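How to make a lavender wheat bag pouch with a gathered end

I've been making these since the winter my furnace packed it in, and I still get asked for the pattern at every family thing I go to. There isn't really a pattern! It's a tube of soft fabric with one rounded end and one gathered end, and you can sew the whole lot in an evening with a cup of tea going cold beside you.

You'll need a piece of soft cotton or brushed flannel (I had a pale purple offcut that was begging to be used), matching thread, a length of strong cord or doubled thread for the gathering, and 200 grams of filling. I use plain wheat with a spoonful of dried lavender. Rice is fine too, but it smells a bit like dinner.

Cut your fabric 24 cm long and wide enough to fold over into a tube you like the look of. Fold it lengthwise, right sides together, and pin. At one short end, draw a curve around the edge of a mug or a small plate. Sew down the long side and around the curve, then trim close to the stitching on the curved bit and snip a few little notches so it doesn't go lumpy when you turn it.

Turn it right side out and push the curve out with the handle of a wooden spoon. Not a knitting needle – I went straight through the flannel once and had to start over.

Now the gathered end, my favourite part. Fold the raw edge in twice, press it, and run a line of big stitches around it, 8 mm or so long, using your doubled thread. Leave long tails. Pull gently and it'll pucker up like the top of a drawstring bag. 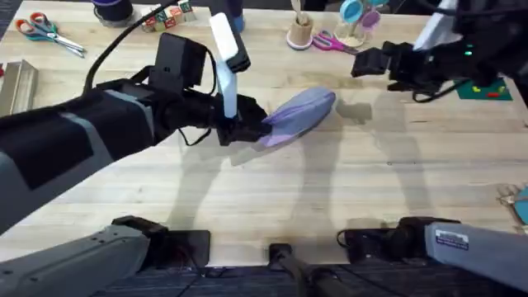 Pale purple cloth, held by its puckered end over the table.

Before you close it up, get the filling in. A paper funnel works, and so does my friend Emiko Hayashi's trick of cutting the top off a yogurt tub. Don't stuff it full. You want it to flop over your shoulder, so leave the last quarter empty.

Pull the tails tight, wrap them 4 times around the neck, and knot. Then stitch back and forth through the puckers until you can't see a gap. If a grain of wheat can get out, it will, and you'll be finding it in the couch until July.

Warm it in the microwave in short bursts, with a mug of water in beside it, and check the heat with your hand before it goes anywhere near your neck. You can also keep one in the freezer for headaches, tucked in a zip bag so it doesn't pick up the smell of the fish sticks.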